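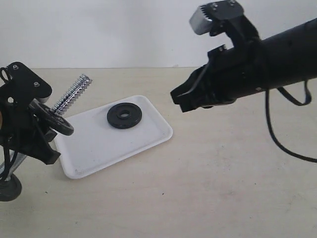

Plate task, two-arm cell: bar in the left gripper with one plate on it, second plate on the tray.

Gotildale teleoperation group, minutes, 24/02/2023
Chair and notes: Florin Ilie
Apologies: Bárány site

1. Previous minutes
Accepted. The item on spare gripper screws is carried over again.

2. Plate task, status
The target for the first block is 80 demonstrations by remote control. 60 are recorded and 12 of those are rejected, most of them for a pause of more than 5 seconds in mid-approach. The operator guide will now say to keep the right arm moving slowly while lining up with the hole in the plate. Rejected runs stay on the server under their own label and are not to be deleted.

3. Start state
The left arm holds the bar at an upward angle and stays still. The tray sits diagonally between the arms. Operators have been setting the tray by eye, and the spread is wider than Kukis asked for. Agreed: keep the spread, but log the tray angle before each run.

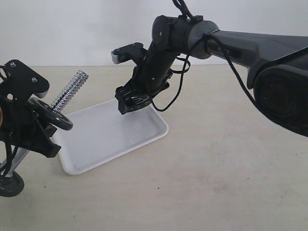

4. Cables
The cable on the right arm needs enough slack for full wrist rotation, but long loops near the fingers can catch on the tray rim. Two options were discussed: a clip at the wrist, or a sleeve along the upper arm. Clip to be tried first — it can be removed without taking the gripper off.

5. Hand guiding
Flimgate proposes recording part of the second block by hand guiding in place of the remote leader arms. Force readings would include the operator's push, so the two sets cannot be pooled without a flag in the metadata. Left open. A short comparison on the same plate task comes first.

6. Actions
F. Ilie: revise operator guide, pause rule.
Kukis: tray angle field in the run log.
Flimgate: hand guiding comparison, protocol on one page.
Bárány: quote for wrist clips, same part as ordered in November.

Next meeting on completion of the first block.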